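Subject: Re: Test tube episodes, what to keep
From: Theresia Danzer
To: Lulta data list

Orathai,

Thanks for going through the first batch. I have pulled four stills from the recordings at the Menden bench so that we are all talking about the same things. My answers are further down, under your text. 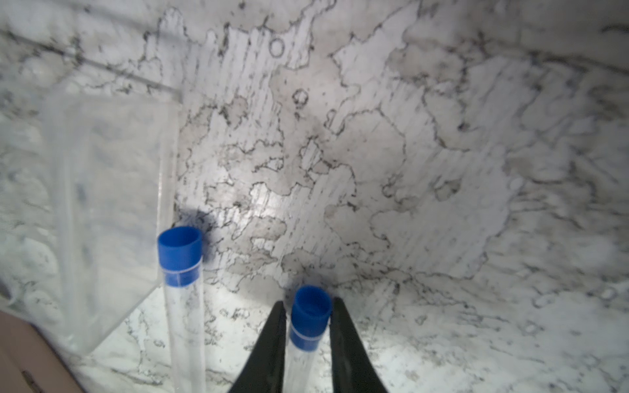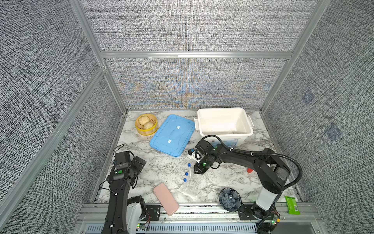
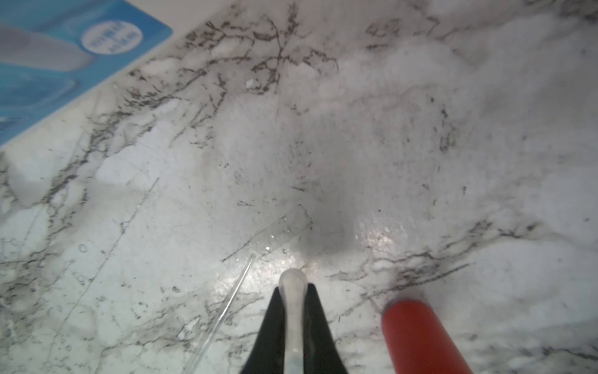
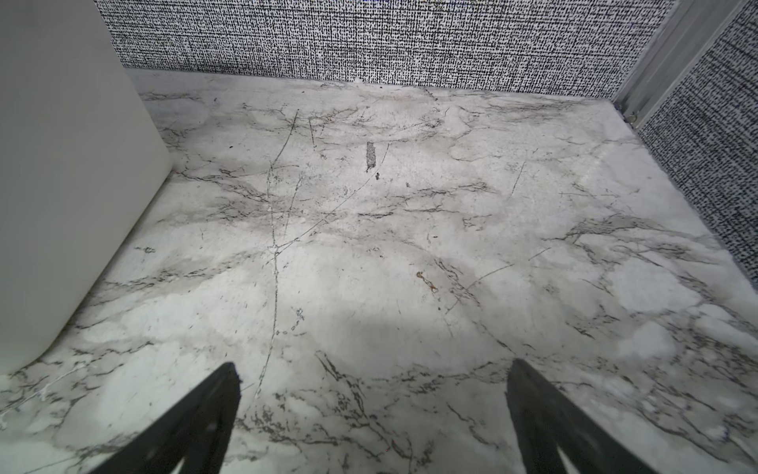
Menden bench, three wrist views and one (the second) from the fixed camera.

Orathai Klinhom wrote:
> We have 325 episodes from August on the Harik drive. I have
> watched the first 37. Three questions before I go on.
>
> 1. Do we keep episodes where the other objects get in the way
> of the tubes? Moser would like a clean table throughout.
>
> 2. The clear plastic is very hard to make out on the marble
> pattern. Should we change the table top?
>
> 3. Some episodes have long stretches where one wrist camera
> sees only the table and the walls. Cut or keep?

1. Keep them. The steamer basket, the bin, the blue lid and the rest are there on purpose. If every example has only tubes on the table, the model will learn that anything on the table is a tube. Please do note in the log which objects were out, as we can't sort the episodes later without that.

2. I would rather leave it for now. In the first still the blue caps stand out well and the tube walls much less so, and I expect the model will lean on the caps. That is fine for picking up. It may not be fine for putting a tube down, where the lower end matters more. I suggest we record 20 episodes on a plain grey mat and compare before anyone buys a new top. The third still shows a harder case - the thin clear strip beside the fingertip is only a pair of faint lines. I would not ask anyone to label that by hand.

3. Keep, up to a point. The arm that is waiting still has to learn to wait, and a view like the fourth still is what it gets while doing so. But if both arms are idle at the start or end of an episode, trim that part. Don't cut anything out of the middle, it breaks the timing between the cameras.

One more thing. Glare on the table shows up in the wrist views, see the first and third stills. I would like a share of the remaining episodes done with the lamps turned down, and the lamp setting written in the log each time.

The target is still 875 episodes in all. Failed grasps count towards that as long as they are marked as failed. Please don't delete them.

Theresia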